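Folding set - anyone else's grasps all bunched up?

tinmoth
Posted in Handheld grippers, 14 replies

Right, I've been at this since November and I'm starting to doubt my own hands. We're building up a pile of bedding and clothes examples for the Cikard folding job, target is 3,000 episodes, and I'm at 1,083 on my own. Mostly fine. But when I scrub back through the quilted stuff I keep seeing the same grab over and over, fingers straight in at the near side with a big fat pinch of padding between them. It's comfy for my wrist, so I do it without thinking.

Have a look and tell me if you'd keep this one.
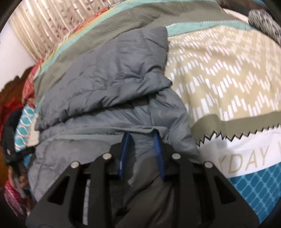 Grey quilted piece on the bed pile, fingers in, pinching the fabric

I've left the rest of the bedding in on purpose (zigzag blanket, the teal lattice stuff, the lot) as Jaruwan Bunnag wanted busy backgrounds for the Briltthorpe flat. Happy to be told I've gone overboard!

pocketlathe
Keep it. I can see what you mean about the bunching but that's how people grab a puffy thing. If you only keep tidy pinches on a corner, the policy falls to bits the first time it misses one. We had that with our Jomeck set and ended up redoing loads of it.

oddsocks_ina
Gonna disagree with pocketlathe, sorry. There's a lovely squared-off corner at the far side of the grey and the fingers are nowhere near it. For picking up, fine. For folding you want the corner, and a thousand grabs like this will teach it to scrunch. I'd tag them as pick only and keep them out of the fold split.

tinmoth
Hmm, the tag idea I like. They're all lumped under one label at the moment, which is my own fault.

pocketlathe
Tag them, sure, but don't chuck them. And I still think some belong in the fold set - a bad grab followed by a regrasp is worth more to me than another perfect one.

oddsocks_ina
Only if the regrasp is in the same episode! If you stop recording after the scrunch, it learns that the scrunch is the end of the job.

intarasuk_bench
Jumping in from the Intarasuk side, we share the loader with Cikard. Please don't make up a new label, there's already a "gather" one and it gets left out of folding by default. Also the clutter is fine by me. My only moan is heaps that sit the same way for ages. Give everything a good shove between takes, turn the blanket round, swap what's on top.

tinmoth
Oh brilliant, didn't know about gather. And yes, guilty on the heap, I tend to do a long run before I mess it up again. Will shuffle every few takes from now on.

pocketlathe
How many have you got across everyone, out of interest?

tinmoth
3,355 with the Briltthorpe lot added in, but that's before anyone's gone through and binned the duds. I'll relabel mine tonight and do a fresh batch starting from the corners, then post the split so you two can carry on arguing over it :)

oddsocks_ina
Looking forward to it. Put a few regrasps in for pocketlathe - full ones, mind.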